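Artificial stems, bench notes, cont.

Rose heads from the Trarnum carton went out on the white table first. Petals are cloth, with a faint weave that shows best on the broad outer petal. Color is a deep crimson, darker in the folds. Leaves are serrated, with molded-looking veins, and stand a little off the surface when the flower is laid on its side. I logged the rose as stock line 563 and left the outer petals as they came. Kaisu Leinonen wants them steamed open; I would wait until we see them in the Prastex vase.

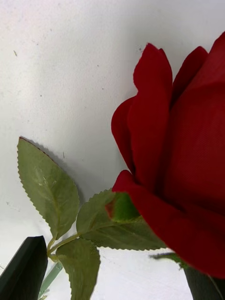
Grigaitė workshop, July

Sorting rule for this batch, agreed Tuesday: blooms in the white trays, bare stems separate, nothing stacked on a flower head. The trays have slatted walls and a ribbed floor, so fine leaf tips can get caught when a bunch is pulled out fast. Lift from under the leaves.

Pale blue bunch, hydrangea type, goes in the left tray with its dark green leaves still on. Line 869. It takes up one end and leaves the other free, enough for a second bunch if the heads face outward. I did not try it.
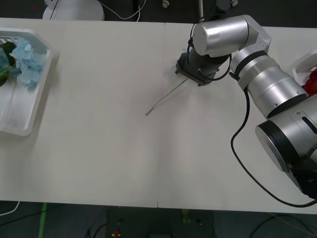
Thin tan stems are the awkward item. They are light, they roll, and a slight bend near one end is enough to make them swing when picked up close to the other. Tried straightening one over the edge of a ruler - it creased. Leave the bend in and turn it to the back of the arrangement.

Stem length for the low vase: 31 cm. For the bud vase: 19 cm. Cut at an angle, wire cutters for the rose, ordinary scissors for the tan ones. Wipe the blades between the two or green coating ends up on the pale stems.

Skedivix floral tape holds on the rose stem but slides on the tan. Two turns of paper tape underneath should help. Not tested yet.

Open items:
Leaf with small marks near the middle - dust or print fault, check with a dry brush.
Second label for the blue line.
Ask Kaisu whether the rose and the blue bunch go in the same vase. I think the red is too strong next to it.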